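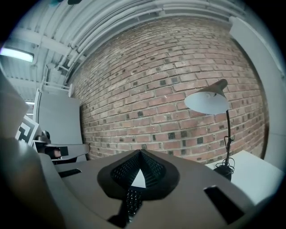
Bresora Hand-Held Gripper Kit: Frequently Asked Questions

Most of these came in by email. A few came in by email several times, in capital letters.

What's in the box?

Two grippers (one left, one right), a shoulder harness, two wrist straps, a sheet of spare markers, a set of finger pads, the charging cables and a printed quick start card. The card is also on the downloads page, where you will go looking for it after you recycle the box.

Does the kit come with a robot?

No. Bresora records what your hands do so that a robot can be trained on it later. The robot is your department. We have tested the recordings with the Kvam arm and with the older Prositel one, and there are export settings for both.

How heavy is it?

Each gripper weighs 558 grams with the straps fitted. That feels like nothing for the first hour. After lunch it feels like something. Plan breaks, and don't schedule your most careful person for the last slot of the day.

How long does a charge last?

Eight hours of recording, if Wi-Fi upload is turned off. With upload on, expect less, and expect the low battery beep to arrive in the middle of your best take. You can mute the beep under Settings, Sounds. People who mute it write to us later about missing files.

I'm left-handed. Is that a problem?

It isn't. Both grippers do the same job, and the software doesn't care which one you favor. Please do put the left one on the left hand, though. If they're swapped, the recordings come out mirrored and we can't fix that on our end.

What kinds of tasks can I record?
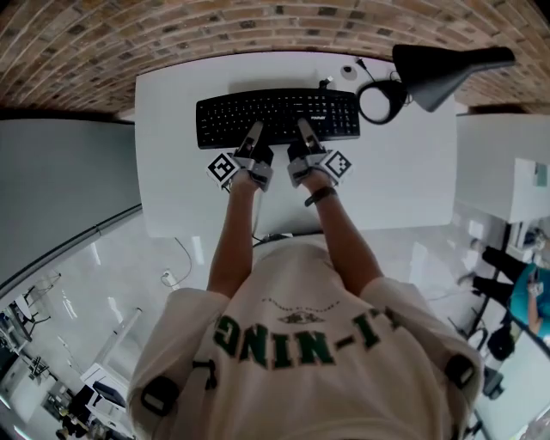
Desk work is the usual starting point for new customers, mostly because everyone already owns a desk. Folding, sorting, stacking and plugging things in all record well. Typing on a full-size keyboard is allowed too, with both grippers on and one narrow jaw per hand reaching for the lower rows, although you should revise your opinion of your typing speed before you begin. Small keys need a slow approach and a straight wrist. We don't recommend liquids, and we have stopped recommending eggs.

Do I have to wear the harness?

Only if you're using the body-worn recorder. The straps go over a T-shirt, a sweatshirt or most light jackets. Snug is good. If the buckles creep toward your neck, loosen both sides and start over, as tightening one side just makes you lopsided.

Why do the markers have to stay visible?

The square black-and-white patterns are how the software knows where each gripper is. Long sleeves, tape, stickers and coffee all get in the way. Wipe them with a dry cloth. Don't draw on them. Don't laminate them either; the glare is worse than the fingerprints you were trying to prevent.

Can I use it under any lighting?

Nearly. Ordinary ceiling lights are fine, and a desk lamp helps as long as it isn't aimed straight at a marker. Shiny desktops can cause trouble, so if tracking drops out for no clear reason, tilt the lamp before you call us.

What do replacement parts cost?

A set of finger pads is $81. Yes, we know. The marker sheet is free, and you can print your own from the downloads page at 100% scale. "Fit to page" is not 100% scale, and it accounts for a surprising share of our support inbox.

How many recordings do I need before a robot learns anything?

It depends on the task and on your patience. Our own drawer-opening demo used 68 clean takes. We threw out a good many others, including one in which the drawer won.

Can I rent the kit instead?

Yes, by the week, from our Skellcombe office. Rentals go out on a Tuesday and are due back the following Tuesday. Return everything that was in the case, including the small hex key, which people seem to grow attached to.

Is there a warranty?

One year on the grippers, 90 days on cables and straps. Dropping a gripper is covered once. After that we will ask some questions.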